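Home Reviews Reading Lists About Me Contact

Search this blog Type and press enter

Last updated: Oct 18, 2026

Three Books I Finished, and One I Could Not

I promised in my last post that I would write about the Stondport books when I had read all of them. It took me longer than I planned. The library had the first and the third on the shelf, but the second was always out, and I do not like to read a series in the wrong order. In September it finally came in for me and I read it in two evenings.

For those who don't know them, the Stondport books are by Fatemeh Mahmoudi and they are ghost stories, or at least they start as ghost stories. Stondport is a harbour town where the drowned come back for one night every winter and sit down at the table with their families. They eat, they ask about the neighbours, and in the morning the chairs are empty. Everybody in the town is used to it. I liked this very much. In most paranormal novels the first hundred pages go to somebody refusing to believe in the ghost, and I have no more patience for that.

The first book belongs to Erton, a boat builder whose brother does not come back on the night when he should. So Erton begins to ask if the brother is really drowned. It is a quiet book with short chapters, only 161 pages, and I wished it was longer. The part where he sets the plate for his brother and then has to wash it clean in the morning is the best thing in all three. I read it on the bus and missed my stop.

The second book has more romance in it. The heroine, Naseri, is a doctor who is new in the town, and she falls in love with a man before she understands which kind of guest he is. I guessed it on the second page of their first conversation, and I think many readers will guess too, but it did not spoil my reading. What bothered me more was the rival, Prosteck. He is rich, he is rude, he wears grey gloves, and he has no other qualities. When the author finally gives him a reason for his behaviour, it comes in a letter, and it is a very long letter. I would have preferred to see him say these things to her face.

Still, the dialogue between Naseri and her landlady is wonderful. The landlady speaks in half sentences, the way my own aunt speaks when she is peeling something, and you must wait for the other half until she has finished the job.

The third book brings Erton and Naseri together, and here I had my doubts. There is a journey, there is a map, there is an old law that must be read aloud before sunrise. It felt like the end of a different series. But the last two chapters go back to the kitchen tables and the winter night, and I forgave nearly everything. I will not say who comes to the door. If you have read it, please don't write it in the comments without a warning – last time somebody did, and I got an unhappy email from a reader who was halfway through. 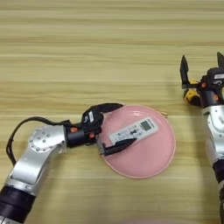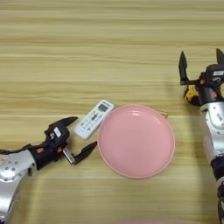 Now, the book I could not finish. It is a vampire novel that three different people recommended to me, and I am sorry to all of them. I stopped in chapter nine. The vampire is four hundred years old and he talks like he is seventeen, and the heroine forgives him for everything in the same paragraph where he does it. I know it is supposed to be funny. Maybe my English is not quick enough for this kind of humour, or maybe I was still in my Stondport mood and wanted something colder. I gave it back to the library and I may try it again in summer.

Next I am reading a collection of short stories about haunted theatres, and after that my neighbour wants me to try a werewolf mystery in which, she says, the werewolf is the coroner. If you have a favourite ghost story where nobody wastes time on proving the ghost, please leave me the title. I prefer paperbacks, and not too heavy, as I read mostly on the bus.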